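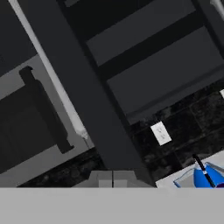 Wrist cam in the sim kitchen, counter side. Camera is tilted, kitchen is fine.

Third day on the wrist camera vs fixed camera question, and notes are piling up, so dumping them before I forget which run was which. 6 Aug 2019, for my own sake.

Short version for people who only want the short version. Wrist view is great for the last bit of a grasp and pretty awful for everything before it. Fixed view is the reverse. Both together is what I'll probably end up with, which is annoying because I wanted to drop one and save the render time.

Setup. Everything is in simulation still. Arm is the stock white one, two grippers to choose between: the Konedon parallel jaw model and the Ikasia one with the wider fingers. Controller is Trovico's, default gains except I turned the damping up. Same kitchen every time, same counter, objects get shuffled.

Wrist cam first. The mount sits just behind the hand so you get a big gray slab of gripper along the bottom of every single image. Fine when you're close. When you're not close it's a big chunk of pixels doing nothing. And any roll in the wrist rolls the whole kitchen with it. In the shot up top the cabinets lean like a ship going down, the outlet on the backsplash is diagonal, and the blue thing on the counter is squashed down in the corner. My detector did not love that. I had trained it on mostly upright views (my fault) and it went quiet as soon as the roll got large.

Tried three fixes:

Rotate the image back using the joint angles. Works, costs nothing, corners go black. Detector woke up again straight away.

Retrain with random roll. Better than I expected, took all night.

Tell the controller to keep the wrist level until the approach. Nope. It ran out of room near the upper cabinets and just sat there vibrating. Doaa El Fassi watched it over my shoulder and said it looked cold.

Numbers, such as they are. 200 tries per setup, Konedon gripper, teapot only. Wrist cam alone with no roll fix got 62 percent. Wrist cam with the images rotated back plus the fixed cam for the approach got 91. Didn't run the fixed cam alone long enough to quote anything, the job died overnight and I haven't restarted it. I know, I know.

Now the grippers. I went in wanting the Ikasia to win becuase the wider fingers should forgive a sloppy approach. They do, on big round things. Then you put anything next to the thing you want and the outside finger catches it on the way in. Cup gets knocked, try is over. The Konedon is narrow and fussy and has to be lined up properly, but it goes into gaps. For a crowded counter I'd take fussy.

Cost in wrist view too, didn't think of that before. Wider fingers, more of the picture gone. Had to move the Ikasia camera mount back 4 cm to see past them and then had to redo the calibration. Twice, first time I typed the offset in with the wrong sign and the arm reached very confidently for the wall.
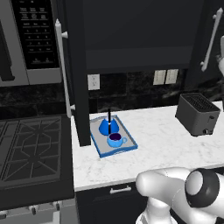 Do you need a second camera if the one on the wrist is calibrated well?
For a single object with clear space around it, a good wrist camera can be enough. Once there's clutter, or the arm starts from far off, add a fixed one. Calibration tells you where the camera is, it doesn't help with things the camera can't see.

Got asked that twice this week by email so there it is in writing.

Other bits. The fixed view has its own problem, the arm likes to park itself between camera and target right when it matters. Moving the camera higher helped some. Putting it on the opposite side helped more but then the reach looks mirrored when you're debugging and I kept jogging the arm the wrong way. Taped a note to my monitor.

Trovico controller: okay. Smooth, docs are thin. The velocity limit setting is per joint and not for the whole arm, took me most of an afternoon and a forum post from May to figure that out. The Benmoussa one I used before was jerkier but you always knew what it was doing. Might put it back in for one run just to compare teh two on the same approach path. Same damping, same gripper, only the controller swapped.

Still to do: restart the fixed cam job, try the toaster lever with the Konedon (small, low down, probably hopeless), drop the wrist image size by half and see if anything gets worse. Also lighting. All of this was with one lighting setup and black cabinets eat every shadow, so I don't trust the depth edges near them yet.

If anybody has run the Ikasia with the short fingertips, email me, I'd like to know before I order a set.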